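Soltell Archive Support
Ticket 238: Royalty statement and biography page for Kofler recordings
Raised by: Serena Donati, Estcombe Music Library
Assigned to: Borislav Petkov
Status: Open, awaiting customer

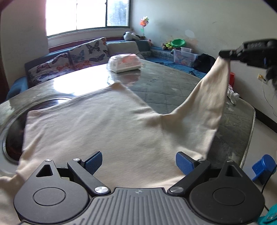
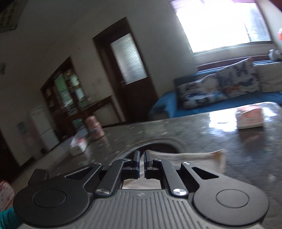 Reported fault: The artist page for the singer Kofler gives the first album as 1984, but the royalty statement lists it under the Bernance label with no year. Two songs appear twice, and the sales total is therefore too high.

09:40 B. Petkov. Fault confirmed. The catalogue holds 65 tracks for this artist; the statement shows 67. Both extra entries carry the old Bernance label code.

11:15 B. Petkov. Duplicate entries merged and the page rebuilt. The track count now agrees. The year remains blank on the statement.

14:05 S. Donati. The Library confirms that the sleeve notes give 1984. Please advise whether the payments to the songwriter's estate are affected.

15:30 B. Petkov. Payments are calculated from a separate ledger, which has not been altered. The year must be entered by an account holder with editing rights. Kindly complete field 2 of the release form and reply to this ticket.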